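Rappel antitétanique : la consultation de Drultstead élargit ses plages sans rendez-vous

16 novembre 2018

Le service de vaccination de Drultstead modifie l'organisation de ses rappels contre le tétanos et la diphtérie. Deux plages sans rendez-vous sont ouvertes chaque semaine au centre Wouters, réservées aux adultes dont la dernière injection n'est pas documentée ou dont le délai de rappel est dépassé. Le dispositif reste en place jusqu'à la fin du mois de mars.

Les personnes concernées doivent présenter leur carnet de vaccination ou, à défaut, une attestation du médecin traitant. En cas de plaie souillée, la consultation sans rendez-vous ne remplace pas les urgences – le statut vaccinal doit alors être vérifié sans attendre.

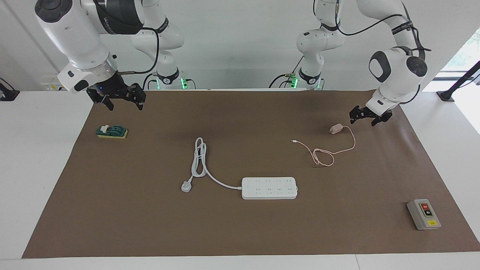

La priorité est donnée aux salariés exposés aux coupures et aux piqûres : horticulture, bâtiment, collecte des déchets, maintenance industrielle. Les employeurs peuvent inscrire leur personnel par groupes de 3 au minimum, au moyen du formulaire Dosum. L'inscription porte sur le poste occupé et non sur le secteur d'activité. Un technicien qui intervient sur des machines de production relève ainsi de la catégorie maintenance, même si son employeur est classé parmi les entreprises de services. Les demandes sont traitées en 72 heures.

Le stock initial s'élève à 190 doses, conservées au dépôt de Skinilau et acheminées selon les inscriptions. Une fièvre aiguë entraîne le report de l'injection – un rhume sans fièvre ne la contre-indique pas. Toute réaction sévère à une dose antérieure doit être signalée à l'infirmier avant l'administration.

Les formulaires sont disponibles à l'accueil du centre Wouters.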